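Cuaderno de taller, ayudas para el domicilio. Febrero, empezado a las 9:20

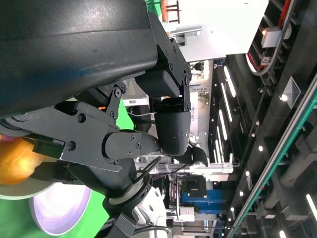 Conteras de andador: lo que queda del lote

Sigo con las conteras de goma de los andadores que salen a domicilio. El lote Brunberg venía con 300 unidades. Descontadas las montadas y las apartadas por rebaba, en la caja quedan 231. Lo apunto porque en la hoja de almacén ponía otra cosa y ya la he corregido a lápiz.

El problema es el de la última vez. En suelo de baño con baldosa pequeña la contera agarra bien si el andador se apoya a plomo, pero casi ningún usuario lo apoya así. La mayoría lo empuja un poco por delante y carga el peso con la pata inclinada, de modo que trabaja solo el borde de la goma. En las usadas que nos han devuelto el desgaste está siempre en el mismo cuarto de la circunferencia. El centro está casi nuevo.

Prueba en la rampa de baldosa

Andador con 2 conteras Brunberg delante y las Fovar detrás. Luego al revés. Baldosa seca primero, después con agua y un chorrito de gel de ducha, que es lo que hay de verdad en un baño cuando alguien sale con la auxiliar al lado.

En seco no veo diferencia que merezca apuntarse. Con agua sola, la Fovar aguanta algo más antes de empezar a resbalar. Con gel resbalan las dos, y la Brunberg lo hace de golpe. La Fovar avisa: chirría y se arrastra un poco antes de irse. Para la persona que acompaña eso es útil, le da tiempo a meter la mano.

Repetí la prueba del gel después de limpiar la rampa con alcohol, porque la primera tanda quedó con restos de la anterior y no me fiaba. Mismo resultado.

Pendiente: probar sobre linóleo viejo. Zulmira Rebelo dice que en los pisos de la zona de Peixoto hay mucho linóleo encerado y que allí las quejas son distintas, la goma se pega y el andador se frena de más. No tenemos muestra. Pedirle un retal si encuentra a alguien que esté cambiando el suelo.

Altura de las empuñaduras

Tres andadores devueltos esta semana, los tres con las patas en el agujero más alto. Así llegan de fábrica y así se quedan si no se ajustan al entregarlos. Una de las usuarias mide poco y llevaba los hombros subidos; la auxiliar del fin de semana lo comentó en el parte y por eso volvió.

La regla sigue siendo la de siempre: persona de pie, con los zapatos que usa en casa, brazos caídos, empuñadura a la altura del pliegue de la muñeca. Con los zapatos de casa, insisto. Si se ajusta con los de calle y luego anda en zapatillas de suela fina, queda alto.

Joana Vieira propone marcar con cinta de color el agujero correcto de cada pata, para que cualquiera que cubra el turno vea si alguien lo ha movido. Me parece bien. La cinta de tela se despega con la humedad del baño, ya la probamos en las sillas de ducha. Usar la de vinilo y limpiar antes el tubo. Poner la marca por la cara interior, que por fuera la rozan los marcos de las puertas.

Mangos de cubierto

Segunda tanda de mangos gruesos para el pedido de Cladundale. El tubo de espuma entra bien en la cuchara y en el tenedor, pero gira en el cuchillo al hacer fuerza. Probé a forrar el mango del cuchillo con dos vueltas de cinta autofundente antes de meter el tubo y ya no gira. Con una sola vuelta todavía se movía.

El lavado es lo que me preocupa. La espuma coge agua y tarda en secar. De momento, instrucción para las auxiliares: quitar el tubo, lavarlo a mano, dejarlo de pie en el escurridor y tener otro de repuesto. Si el repuesto no está seco, se usa el cubierto normal y se apunta. Nada de meterlo en el lavavajillas, el del mes pasado salió encogido.

De tubo queda un rollo empezado. He cortado piezas de 100 mm, que es lo que le va bien a una mano mediana. Para manos grandes habrá que cortar más largo, pero no las hago hasta que alguien las pida.

Hoja de entrega

La hoja que acompaña a cada material tiene demasiado texto y quien entra a cubrir un sábado no la lee. Borrador nuevo, una sola cara, letra grande:

Qué es y para quién.
Altura a la que está ajustado y color de la marca.
Qué revisar al llegar (goma, tornillos, frenos si los lleva).
A quién llamar si algo está flojo.

Zulmira quiere añadir una línea de costumbres de la persona: si deja el andador a la derecha o a la izquierda de la cama, si se levanta de noche. Yo lo pondría en la carpeta de la casa, que la hoja viaja con el material y puede acabar en otro domicilio. Sin decidir. Preguntar a Joana, que es la que hace las visitas de presentación.

Varios

La llave Allen buena ha vuelto a su sitio. Estaba en la bolsa de las sillas de ducha.

Al asiento elevador de inodoro que vino suelto le falta una de las mordazas laterales. No sale hasta que llegue el recambio. Etiqueta roja puesta.

Las conteras apartadas por rebaba se pueden aprovechar si se repasan con cuchilla, pero no para baño. Las dejo en bolsa aparte para los bastones de exterior.

Pedir: cinta de vinilo amarilla y azul, cinta autofundente, alcohol, gel de ducha del barato para la rampa.

Mañana a primera hora monto las Fovar en los dos andadores que salen para Cladundale y ajusto altura con las medidas que mandó Joana. Faltan las de uno de los usuarios; si no han llegado a las 10:00, la llamo.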